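引き出しとチェストの片づけ よくある質問

最終更新 13/10/2026

こんにちは!片づけの小さなブログ「Otus」へようこそ。コメント欄とメールでいただく質問がだいぶたまってきたので、チェストと引き出しに関するものだけ、ひとつのページにまとめ直しました。5月に一度つくった古いページは消してあります(ブックマークしてくださっていた方、ごめんなさい)。順番はばらばらです。気になるところから読んでくださいね。

何段目に何を入れたらいいですか?

いちばん多い質問です。私の場合は、毎日さわるものを腰の高さ、重いものを下、という分け方だけ決めています。下着と靴下は上の段、Tシャツはその次、デニムとスウェットはいちばん下。季節外のものは、そもそもチェストに入れません。クローゼットの上の棚に追い出しています。

ただ、腰が痛い方や、小さいお子さんが自分で服を出すおうちだと話は変わりますよね。うちの姪は下の段しか届かないので、泊まりに来るときは下の段をまるごと空けて、パジャマと着替えを入れています。本人はその段を「わたしのおみせ」と呼んでいて、全部出して全部並べるのが楽しいみたいです(戻すのは私)。

取っ手のないチェストってどうですか?使いにくくない?

私は好きです!見た目がすっきりするし、狭い部屋で通るたびに服のすそを引っかけなくてすむので。前に使っていたのは丸いつまみのついたチェストで、カーディガンのポケットを二度やられました。

使いにくいかどうかは、指をかける場所しだいです。前板の下側に指が入るもの、上側に溝があるもの、押すと出てくるもの、といろいろあるので、お店で見るときはぜひ開け閉めしてみてください。爪の長い方は特に。あと、中身がぎゅうぎゅうだと指だけで引くのは結構つらいです。取っ手がないチェストは八分目くらいまで、と思っておくと楽ですよ。

前板が平らなぶん、手の跡はつきやすいです。私は乾いた布でさっと拭いて、それでだめなら固くしぼった布、最後にもう一度乾拭き。洗剤はめったに使いません。

明るい木の色を選んだのに、部屋に置くとくすんで見えます

わかります。ベージュっぽい木の色って、照明でびっくりするくらい変わるんですよね。お店の明るいところで見ると淡い黄みなのに、窓から遠い壁ぎわに置いたらなんだか灰色がかった茶色、ということがあります。

買う前なら、板のサンプルを借りて、置きたい場所で朝と夜の両方見るのがいちばん確実です。もう買ってしまったなら、床に近い位置に小さな明かりをひとつ足してみてください。天井の照明だけだと、引き出しの前面って意外と暗いんです。私はコンセントに差すタイプのライトを横に置いていて、夜に靴下の紺と黒を間違える回数がぐっと減りました。 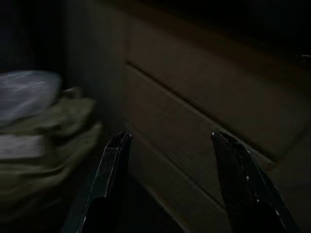
Elżbieta Brzozowska
「Otus」運営・文

薄暗いところだと、淡い色の木でもこのくらい茶色く沈みます。前板と前板のあいだの継ぎ目が濃い線になって出るので、段の区切りはかえって見つけやすいんですけどね。色の相談をくださった方には、まず暗い時間の見え方を確かめてもらうようにしています。

引き出しが斜めになって、途中でつかえます

まずは中身を疑ってください。奥に落ちた靴下、はみ出したベルト、裏側に回りこんだTシャツ。私の経験だと、だいたいこのどれかです。引き出しを抜けるタイプなら一度抜いて、懐中電灯で奥をのぞいてみましょう。失くしたと思っていたものが出てくることもあります。私は片方だけの手袋が出てきました。もう片方は去年捨てたのに……。

中身に問題がなければ、次はチェスト本体の傾きです。床がほんの少し傾いているだけで、枠がゆがんで引き出しがこすれることがあります。水平器がなければスマホのアプリでも見られます。ねじや金具のゆるみもここで一緒に確認を。木のレールなら、乾いたろうそくを薄くこすりつけると滑りがよくなります。金属レールにはやらないでくださいね、ほこりがくっついて余計にひどくなります(やった人がここにいます)。

倒れないか心配です。固定したほうがいい?

はい、固定してください。ここだけは真面目に言います。特に小さいお子さんがいるおうちでは、引き出しを階段みたいに登ることがあるので、置いたその日に壁に留めてほしいです。説明書に合う金具を使って、壁の下地があるところに留めること。賃貸で穴が開けられない場合は、まず大家さんや管理会社に相談を。「小さい穴ならいいですよ」と言ってもらえた、という読者さんは結構いらっしゃいます。

それと、引き出しを一度に何段も開けないこと。衣替えのときについやりたくなるんですけど、重さが全部前に来るので危ないです。一段開けて、終わったら閉めて、次へ。

服は立ててしまう派?重ねる派?

両方です!Tシャツと薄手のニットは立てる、厚手のセーターは重ねる。立てると上から全部見えて選びやすいんですが、厚手のものを立てると場所をとるし、深さの浅い引き出しでは天板につかえます。

立てる場合は、引き出しの内側の高さより指二本ぶん低くたたむのがこつです。最初の一枚で合わせてしまえば、あとはその大きさに揃えるだけ。ふにゃっと倒れるのが気になる方は、空き箱で区切ってください。私は靴の箱のふたを使っています。

仕切りは買ったほうがいいですか?

急がなくていいと思います。私も最初にはりきって布の仕切りを買って、引き出しの幅に合わず、結局ほとんどは文房具入れになりました。

まず空き箱で一か月。それで位置が決まってから、寸法を測って買う。これだと失敗が少ないです。私が今使っているのはSkuvovの浅いトレーで、下着の段にちょうど収まっています。値段は888円でした。測るときは引き出しの外側ではなく内側を測ってくださいね。前板の幅で買ってしまって入らなかった、というメールを、これまでに11通いただいています(笑)。

新しいチェストの木のにおいが気になります

引き出しを一段ずつ開けて、窓を開けた部屋で風を通すのが基本です。抜けるタイプなら全部抜いて、立てかけておくともっと早いです。私のときは、気にならなくなるまでおよそ60日かかりました。長い!そのあいだ服は段ボール暮らしでした。

急ぐなら、重曹を小皿に入れて各段に置いておくのも手です。ひっくり返すと悲しいので、ふたに穴を開けた瓶のほうがいいかもしれません。香りのサシェでごまかすのは、私はあまりおすすめしません。においが混ざって、セーターがなんとも言えないことになりました。いつまでも強いにおいが続くときは、買ったお店に問い合わせてみてください。

チェストの下と裏の掃除はどのくらいの頻度で?

下は掃除機のついで、裏は年に二回、衣替えに合わせて。脚つきなら楽なんですけど、床にぺたっとつくタイプは、そもそもほこりが入る場所が少ないかわりに、動かすのが大仕事です。動かすときは引き出しを空にして、壁の固定も外して、必ず二人で。終わったら固定を戻すのも忘れずに!

お隣のPhong Vănさんに教えてもらった方法で、針金ハンガーを細長くつぶして古いストッキングをかぶせると、すきまのほこりがびっくりするほど取れます。道具代ゼロです。

どこのチェストを使っていますか?

寝室のはQuáchという小さな家具屋さんの中古、廊下のはDukenumのセールで見つけたものです。どちらももう同じ型は売っていないそうで、リンクが貼れなくてすみません。似たものを探すなら、前板が平らで、引き出しの奥行きがたっぷりあるもの、という条件で見てみてください。

このブログ、いつから読めますか?全部でどのくらい記事があるの?

記事の数は数えていません。ただ、コメントは管理画面に数字が出るので、さっき見たら3,752件でした。ほんとうにありがとうございます!全部読んでいますが、お返事は遅いです。引き出しの質問なら、チェストの内側の幅、奥行き、高さを書いてもらえると早めに答えられます。

本棚と食器棚の質問は別のページにまとめている途中です。キッチンの引き出しは、そちらに入れます。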